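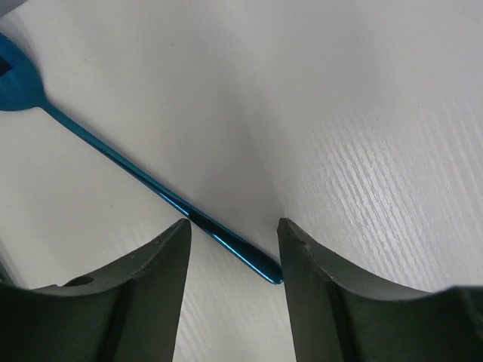 Figura 1. Colher metálica sobre a bancada, com a extremidade do cabo entre os dois dedos da garra.

Unidade curricular: Planeamento e Aquisição de Equipamento para Células Robotizadas
Docente responsável: Brenda Ellwood
Apontamentos da sessão 5 – Do requisito da tarefa ao orçamento

1. Ponto de partida
A aquisição de uma garra inicia-se pela descrição da tarefa. O catálogo só deve ser consultado depois de registadas as dimensões, a massa e o acabamento das peças a manipular. No caso dos talheres, o cabo é comprido e fino junto ao colo, alargando até à ponta, e o metal brilhante produz reflexos claros e zonas quase negras lado a lado. A primeira característica condiciona a abertura e a forma dos dedos; a segunda, a escolha da câmara e da iluminação, que muitos alunos omitem no orçamento.

2. Caso de estudo: laboratório de Itutville
O laboratório pretende equipar um posto de triagem de utensílios de mesa. Foram recebidas duas propostas para o conjunto de garra e câmara de punho:

Proposta Militz: 1933 euros, com um jogo de dedos incluído.
Proposta Vik: 1933 euros, sem dedos; o jogo é faturado à parte, por 361 euros.

A igualdade do preço base é enganadora. Para o mesmo âmbito de fornecimento, a proposta Vik totaliza 2294 euros. Nenhuma das propostas inclui a iluminação difusa, orçada separadamente em 642 euros. Os totais comparáveis são, portanto, 2575 euros (Militz) e 2936 euros (Vik), antes de impostos e transporte.

3. Consumíveis e desgaste
Os dedos são peças de desgaste e devem constar de rubrica própria. O plano a apresentar indicará o número de jogos de reserva, o prazo de entrega e o responsável pela substituição. Recomenda-se prever também a superfície de trabalho: um tampo claro facilita o contraste com peças coloridas, mas pode apresentar zonas de brilho que dificultam a segmentação.

4. Ensaio antes da encomenda
Os fornecedores deverão realizar uma demonstração com as peças reais do laboratório. O protocolo, redigido por Graham Dobson, prevê colheres em várias orientações – incluindo a diagonal – e o registo de cada tentativa. Os resultados são anexados ao processo de aquisição.

5. Trabalho a entregar
Cada grupo elaborará um mapa comparativo para a instalação de Pranudow, idêntica à de Itutville, acrescentando dois jogos de dedos de reserva por proposta. Para a Militz, admite-se o preço unitário de 361 euros. A entrega faz-se na quinta-feira, em papel, no início da aula.

Última atualização: janeiro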